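2021-12-29

The undersigned has kept household accounts since moving to Halholm, and this year's set was closed yesterday evening. It is my practice to publish a short statement at the close of each year on some matter of domestic administration. Last year's concerned the heating. The present one concerns paper: what a private household should keep, for how long, and in what order.

## Background

When my late uncle's house in Fendthorpe was cleared in July, the family found 38 boxes of documents in the two upstairs rooms. My cousin Hermenegildo Carrillo was the executor, and I assisted him with the sorting. The boxes held gas bills from before either of us was born, warranty cards for appliances long discarded, church bulletins, seed catalogs, and a quantity of blank order forms from a hardware supplier in Alvarado. The will was in the ninth box. The deed was in the thirty-first, inside a folder marked "Lawn."

The work took us the greater part of the month. Mr. Carrillo kept a log, which he has kindly allowed me to consult, and by his record 469 items were retained for the estate. Everything else was shredded or recycled, apart from the seed catalogs, which my sister requested.

I returned home and looked at my own shelves with less confidence than before. My files were tidier than my uncle's, but I could not have said why I still had half of them.

## Schedule of Retention

The following schedule was adopted in August and has been in force in this household since then. It reflects my own circumstances and is no substitute for the advice of an accountant or attorney.

**Permanent.** Birth, marriage and death certificates. Naturalization papers. Military discharge papers. Deeds, wills and powers of attorney. School transcripts, which I once had to replace at considerable trouble.

**Seven years.** Tax returns and everything that supports them. The period suits a cautious person, and I am one. Folders are labeled by the tax year and not by the year of filing, a distinction my earlier system did not observe and for which I paid in two lost evenings.

**For as long as the thing is owned.** Vehicle titles, appliance manuals, receipts for home improvements. A receipt for a new roof should stay with the house papers until the house is sold and the sale has been reported. Manuals are discarded on the day the appliance leaves.

**One year.** Utility bills, pay stubs, bank statements that no tax return relies upon. Medical bills go here once paid and matched against the insurer's statement. Until then they remain in the open tray.

**Not kept.** Envelopes, inserts, privacy notices, offers of credit. These are disposed of at the front door — I have placed a bin there for the purpose.

Personal letters fall outside the schedule. I tried to write a rule for them and gave up after 3 attempts.

## Equipment

Readers have asked in past years for particulars, so I supply them. The files are held in a single two-drawer steel cabinet. I use hanging folders of one color throughout. I tried color coding some years ago and found that I ran out of green in the spring and substituted yellow, after which the code meant nothing.

Labels are written by hand in pencil. The label printer, a Clusix purchased secondhand, has been retired. It worked well enough, but it had to be fetched, plugged in and supplied with tape, and so papers waited in a pile for a label that would have taken four seconds to write.

The permanent papers are in a small fire-resistant box, and a second set of copies is with Mr. Carrillo, whose own papers are in turn with me. We exchanged keys in the fall. I recommend an arrangement of this kind to anyone who has a relative they trust and who lives in another town.

As to scanning, I have proceeded slowly. I have scanned the permanent papers and the last three tax returns, and have stopped there for the time being. A scan must be named, stored and backed up, and a poorly named scan is as lost as a deed in a lawn folder.

## The Annual Review

The schedule is of little use without a fixed occasion on which it is applied. I have settled on the last week of December, when the office is closed and the mail is light. The review proceeds in the order of the schedule, beginning with the shortest period, so that the bulk is removed early and the remaining work is done in a clear room.

Each folder is taken out, read through and either returned or emptied. I do not permit myself to set anything aside for later consideration. In my uncle's house there were four boxes marked "Later."

This year's review removed 200 sheets by my tally, along with the manuals for a bread machine and two telephones. One paper was found to be missing, a receipt for the storm windows, and I have written to the installer for a copy. The correspondence tray stands empty.

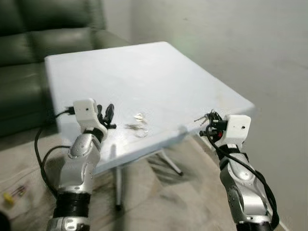
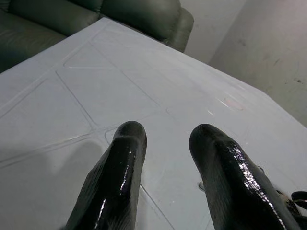 The question of where to sort deserves more attention than it is usually given. For many years I used the dining table, and the review was accordingly interrupted by every meal, with the piles moved to chairs and returned in a different order. Sorting on the floor is worse for the knees and leads to papers being stepped on. What is wanted is a surface that has no other duty during the week of the review, and a square white folding table of the kind shown, set up on the carpet, meets the need very well. A pale top has a drawback, in that a single white sheet lying face down on it can be overlooked, and I would advise a last pass of the hand over the surface before the table is folded and put away. Mine goes behind the door of the spare room.

For the coming year I propose two amendments. The first is that medical papers be given their own drawer section, as the present arrangement has them divided between the tray and the one-year folders, and I twice searched the wrong place. The second is that the inventory of household goods, last revised before the new furnace, be brought up to date and a copy placed in the fire-resistant box.

Mr. Carrillo has raised the matter of photographs, of which our uncle left a great many without names or dates. We have agreed to take it up in the spring, at his house, and to ask the older relatives to attend while they are still able to tell us who is who. Any reader who has a method for this is invited to write to me at the usual address.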